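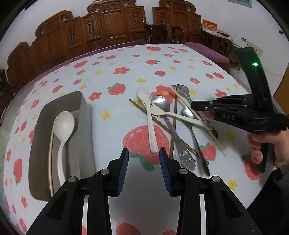
Spoons, a fork, a spork and chopsticks beside a gray tray, with handheld grippers at the table.

**Morkaldale, 13 October 2023** – The Chaturvedi Robotics Club has begun its fall project on household sorting, in which students guide handheld grippers to pick up tableware and place it in a tray. The project, named Dira, is open to 20 students, who work in teams of two.

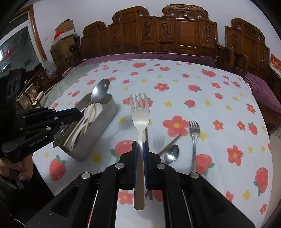 Teams will complete five practice sessions before presenting their results to the club. Metal, plastic and wooden utensils are all included in the exercise. Planning for Dira started in July with support from Andix. Students who wish to join a later group may apply through the club office.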